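July 24, 2025. Maintenance thread for the two-arm bagging cell at Viravness. Mostly notes on what gets checked, in what order, and what I changed this month.

**1/** The cell is two arms on one rail, reaching in over a marble-pattern top, with pale walls on three sides. It bags toy produce all day. The left counter read 1647 cycles when I started this round and the right one read 2892. They don't match because the left arm sat out most of June with a bad wrist joint.

**2/** First job is always the rail. I put a wrench on every bolt before I touch software. One on the right side took a little under a quarter turn this time. It had the same problem last round, so it now has a paint line across it and I'll know at a glance if it moves again.

**3/** The blue triangle in the middle of the rail is my zero mark. All the measurements in the cell notebook are taken from it. If you inherit this cell, please don't measure from the edge of the table. The table has been lifted off twice and it never goes back in quite the same spot.

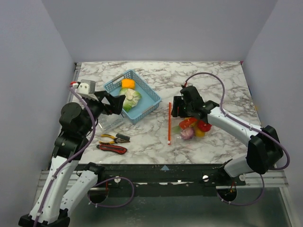
Both arms over the table, basket and tools out.

**4/** Cables next. The purple ones come up through the round openings in the lower frame and follow the arms. I run each arm through its full reach by hand, slowly, and watch the loops. You want enough slack that the wrist can turn all the way without pulling, and not so much that the loop drops down to table height.

**5/** The right one was too short. At full reach it pulled tight across the joint and you could feel the arm push back. I opened two clips, fed 84 mm more through from below, and closed them up again. Feels fine by hand. I'll look at the motor current log in a few days.

**6/** Clips: use the wide ones. The narrow ones hold well but they leave a groove in the jacket. I found one of those grooves on the left arm and moved the clip a finger's width down so it isn't sitting in the same place. Cable itself tests OK.

**7/** Finger pads. We get the covering from Kwak in sheets and cut it ourselves. It goes on dark and fuzzy and stays that way for a good while, then the tips start to go smooth. Once they're smooth, plastic film slides right out. I change both fingers together even if only one looks worn.

**8/** Cutting the pads is the fiddly part. The tips taper, so a square piece bunches up at the point. I cut with a fresh blade, leave a bit extra, press it down from the wide end toward the tip, and trim last. Then the fingers get closed on a strip of printer paper. If I can pull the paper out with two fingers, the pads go back off and I start over.

**9/** After the paper test I go to a real bag. The zipper strip is the hard part of the bag for this cell – it's narrow, it curls, and it springs when you let go. So that's what I check the grip on, with produce inside to give the bag some weight.
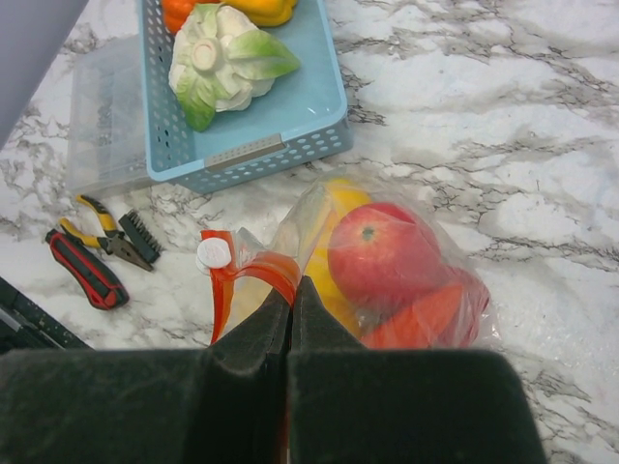 I hold that grip for 30 seconds with the arm still, then raise it 10 mm at a time by hand jog. If the strip creeps between the tips I add a little closing force in Pririlico. If it still creeps, the pads are on crooked and more force won't fix it. I've learned to stop at two force bumps.

**10/** Somebody asked last time why I don't just crank the force and be done. The motors in these grippers get warm when they're held closed hard, and the controller backs off on its own when they do. Then you get a drop in the middle of the afternoon with no error in the log. I chased one of those for most of a shift.

**11/** Wrist cameras. I check the mounting screws, wipe the lens with a clean cloth, and look at the live view with the gripper closed. The fingertips should meet near the middle of the view. If they've drifted sideways, the mount has turned.

**12/** Left mount had turned a little. Loosened, squared, tightened, and then I had to redo the hand-eye calibration for that arm. There isn't a shortcut. The Breretti board goes flat on the table, the arm visits its list of poses, and you keep your hands out until it's finished. Took me longer than it should have, mostly from me bumping the board on the first try.

**13/** With both arms calibrated I bring them in toward each other over the middle of the table, at low speed, hand on the stop button. What I want to know is whether both arms agree on where the middle is. I do this with a bag there so the approach heights are the real ones.

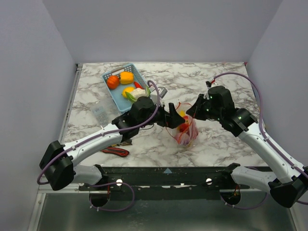 **14/** Result of that check: left arm good, right arm 2 mm high. I could have corrected it in the offset table, and I did that last time, and the time before. This time I went back and found the cause. The wrist flange had a sliver of old pad backing stuck under it. Cleaned it off, put the flange back, set the offset to zero. It agrees now.

**15/** So if you see a number creeping up in the offset table month after month, take something apart. I wrote that on the inside cover of the notebook.

**16/** Enclosure walls get wiped with water and a soft cloth. No solvent on the walls or the tabletop. The top scuffs if you drag the blue basket across it, so lift it. The cameras don't care much about one scuff but they do start to care about a lot of them.

**17/** Hand tools: pliers, bit holder and the utility knife. They're part of the table layout, so they get wiped and put back down when I've borrowed them. The knife gets its blade pulled in every time, including when you're only setting it down for a minute.

**18/** Last thing is the light check. Plastic bags throw highlights, and if the lights are up too high, the zipper strip gets lost in the glare from the film. I turn them down until the strip shows its color along its whole length in the wrist view, then up one step. 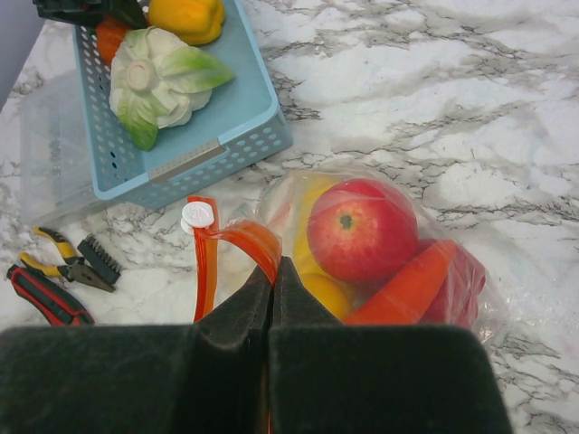 The other thing I look for at that point is whether I can tell the bag edge from the table. The clear storage box is worse than the bags for this. It nearly disappears against the marble pattern. I asked for a tinted one in June and will ask again.

**19/** Open items. Left wrist joint is quiet but I don't fully trust it, so it gets a listen at every start for the next couple of weeks. Spare purple cable is on order. One cover screw on the right base has a rounded head and needs to come out before it gets worse.

**20/** Log entries for the round: rail bolts, right cable length, left clip moved, pads on both grippers, left camera mount, calibration both arms, right flange cleaned, lights. If you work on this cell, put your changes in the notebook on the same day. Pririlico saves the settings but it doesn't save what you did with a wrench.

**21/** Somebody in the replies wanted the pad cutting pattern. I'll trace it onto graph paper and post it once I've cut the next set. The one I'm using now is a piece of cereal box with the corners going soft.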